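The night shift at Drakard pays an extra two bucks an hour, and all you have to do is babysit Cù. That's what we called the teardown cell, both arms of it, and I was fond of the thing, I really was! It did 148 towers my first week without a scratch.

Then in September it started hesitating. It would reach in for a drive latch and just hang there, gripper half open, like me at the fridge at midnight. I logged it. Zondby sent a patch, and the patch made it brave.

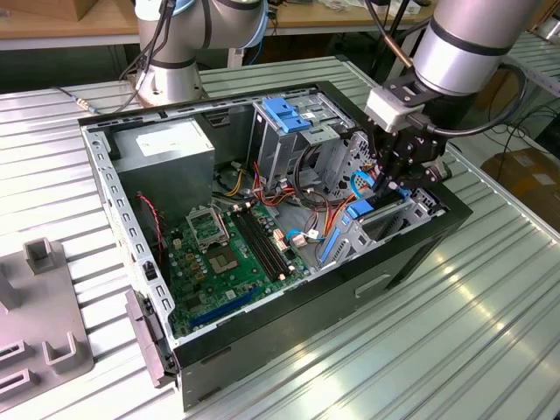

So on tower 24 it went for the latch, missed, got a fistful of cable and kept pulling. The whole case came up off the table with it (the force limit was supposed to trip way before that) and I hit the stop so hard I bruised my palm. Everything froze. The computer swung there on its wires, creaking a little.

I should have called Grerier, who own the line. I stood there saying "easy, easy," the way you talk to a dog with your good shoe in its mouth. Then the gripper opened. I still had my hand on the button.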